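Progress report to the Rutherford small grants office, December 2019

Project: Hand Tools First (after-school robotics club, second half of the fall term)
Prepared by: Silvana Tavares

Short one this time, the full budget sheet comes with the January packet.

**Where we are**

Ten students on the roster, same as last report. Two moved over from the coding club and are already ahead of me on the Python side. Meeting twice a week. Lost two sessions to the heating problem at school, made up one of them, other one still owed.

The plan you funded was: students collect their own demonstrations with a hand-held gripper, sort and label the clips, then train a simple model and run it on the Mudo arm in spring. Collecting is going well. Labeling is behind. Arm not started, see below.

**Collecting**

We moved off the classroom desks in the middle of the term. Everything recorded there looked the same and the students said so before I did. So now home kitchens, parents' permission slips all in and filed. Task list got rewritten for this: pick up thin sticks one at a time or as a bundle, put them in a container, take them out again, move the container to another part of the table. Thin things are hard. The pads close fine on a sponge or a cup but a single stick rolls, or lies so flat the fingers hit the table first. Students worked out they should come in with the pads across the stick and go slow the last inch. That is now rule one on thier checklist.

Rest of the checklist so far:

- say the task out loud before starting
- open the fingers all the way between tries
- keep the failed tries, mark them F, do not delete
- change the layout after every four tries

The last one gets skipped a lot. Working on it. 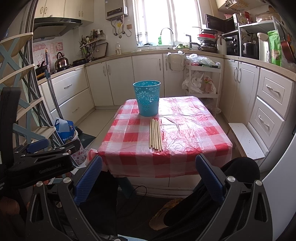
Same kitchen, same checkered tablecloth, different layout:

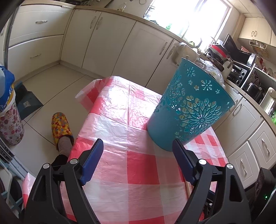

Silvana, I read the checklist and my only worry is the F clips, wrote Troletti after I sent round the draft of this report. If the students mark a try as failed but never write down how it failed, you will have a pile of them in spring and no way to use it. Missed the stick, dropped the stick, knocked the bucket, those are three different problems. Can they add one word?

Fair point and we are doing it. From next week the label sheet has an extra column, one word, student's choice from a short list. Old clips will be gone back over as time allows. I would like the students to do this themselves even though it is slower, they learn more from looking at bad tries than good ones.

**Labeling**

Behind, as said. Reasons: one working laptop with enough disk, and the labeling program crashes when a clip runs long. We now cut clips to one try each, which fixed most of the crashes. Second laptop is promised by the school but I haven't seen it yet. Students who finish early at a recording session start on the labels in the same session, that has helped more than anything.

Also had to throw out a batch where two groups used different names for the same task ("put in" and "drop in"). My mistake, I never gave them a list. They have one now.

**Arm**

The Mudo arm came with the wrong power supply. Vevier is sending the replacement, no ship date at time of writing. Until it gets here no testing on the arm, and I don't want to guess at a date. If it slips past winter break the spring showcase turns into a data and labeling demo with the arm as an extra, and the students know this.

**Money**

On budget except storage drives, which went over a little. Covered from the snack line with the students' agreement (there was a vote, it was close). Nothing moved between the main catagories. No new request this period.

**Next**

- finish relabeling the put in / drop in batch
- add the one word column, go back over old F clips
- borrow or get the second laptop
- one more kitchen before break, if a family can host
- chase Vevier again

Site visit is welcome any time after break, recording days are better than labeling days if you want to see the kids working. Let me know which and I'll send the address.

S. Tavares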